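Songwriting Residency at Bronach House
Progress report to the Kerekes Fund, covering spring through July

Dear friends at the Fund,

It's a pleasure to be writing this with a good stretch of work behind us, and with my guitar case still sitting open next to the desk. When you agreed to support the residency, I promised you an album's worth of new songs and a series of free workshops, and I'd like to tell you how both are coming along, including the parts that have gone slower than I'd hoped.

First, the songs. The album is called Humier, after the old ferry road my grandmother grew up on, and most of it is now written. I came in with a notebook full of first verses (I have always been a first verse person, I'm afraid) and the quiet mornings here have been wonderful for finding out where they wanted to go. The title song took the longest. It went through a waltz version and a very slow version before settling into the one I've been playing at the house concerts, with the guitar tuned down and hardly any chords at all. I'm so happy with it!

We have finished recording 2 of the songs, with voice and guitar done live in the big room and fiddle added afterward. The rest exist as rough demos. I had expected to be further along, but I lost most of June to a stubborn throat infection, and it seemed wiser to rest than to sing through it and have to do everything over.

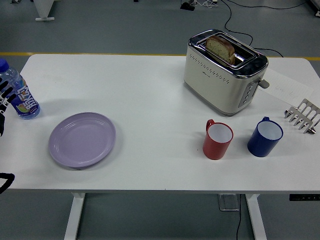
The workshops kept going through all of that, which I was very glad about, as they've become my favorite part of the week. We meet on Wednesday at 6:30 in the evening, and people bring whatever they have, whether that's a finished song or a line they've been humming in the car. Attendance across the whole series now stands at 462. Some folks have hardly missed a session, and a few who swore they would only listen have since played for the group. We've started closing each evening with a song everyone can sing on, and it runs late more often than it should.

On money, we remain inside the budget. The largest single cost this period was $1,314 for studio time at Voltarance, where the fiddle parts were recorded and both finished songs were mixed. I also spent $100 on strings and printed lyric sheets. The travel line hasn't been touched, and I'd like to ask whether part of it could be moved to mastering, where the quote came in higher than planned. I'm happy to send a revised budget page if you would like to see it laid out first.

Between now and the end of the residency, I plan to record the remaining songs in two longer sessions, finish the lyrics for the closing track (it still has no bridge, and may not want one), and hold a final concert with the workshop group sharing the bill. I'll send the concert date as soon as the house confirms it, and I'd love to save seats for anyone from the Fund who can make the drive.

With warm thanks,
The resident songwriter, Bronach House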